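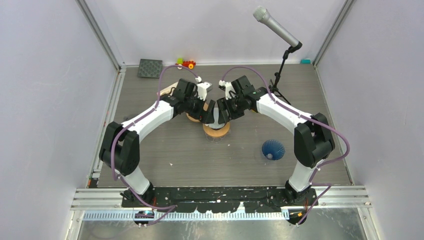 Gray-brown wood grain with pale panels on three sides.

Glass, wood and a piece of paper
Print this post | E-mail this to a friend
Filed under: Kitchen Grumbles, Coffee

I have been told for years that I'd like coffee better if I made it in a glass pot with a wooden collar. Radymyr Yatsenko has one, swears by it, and gave me the full talk back in November. The paper is thicker, the cup is cleaner, you taste the fruit. I tasted coffee. It was fine coffee. I'd had fine coffee that morning out of a plastic cone that cost less than lunch.

So I'm not sold, but I did borrow his for a couple of weeks, and I'll try to be fair to it.

The collar is the part everyone falls for. It's there so you can pick the thing up without burning your hand, and it does that. It also has to come off when you wash the pot, and then it has to go back on, and I resent any handle I have to reassemble before breakfast. The shop in Natlow told me a proper handle would "spoil the line." I'm sure it would.
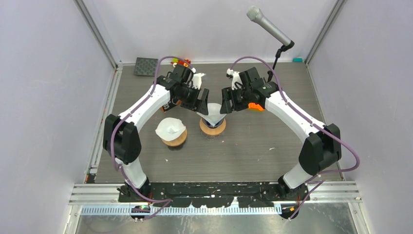
Glass pot, wooden collar, paper filter wide open at the top.

Then there's the paper. You set it in with the point down and the top spread wide, and people have strong feelings about which side the thick fold goes on. I tried it both ways with 25 grams of coffee and 15 minutes between pots, and could not tell you which was which. Radymyr says he could. He wasn't there.

He also rinses every filter first, to get rid of the paper taste. I skipped the rinse twice and served it to him. No complaints!

What I will grant is that it looks good on a plain table. Wood and clear glass don't need much help, and my old cone looks like something from a sickroom next to it. If looks are worth 70 dollars to you, go ahead. I'd put the money into a better grinder, and I still think the Standitz crowd would praise anything you have to pour slowly.

It goes back to Radymyr this week. He has asked whether I washed under the collar. I did.

Last updated: 01/03/2020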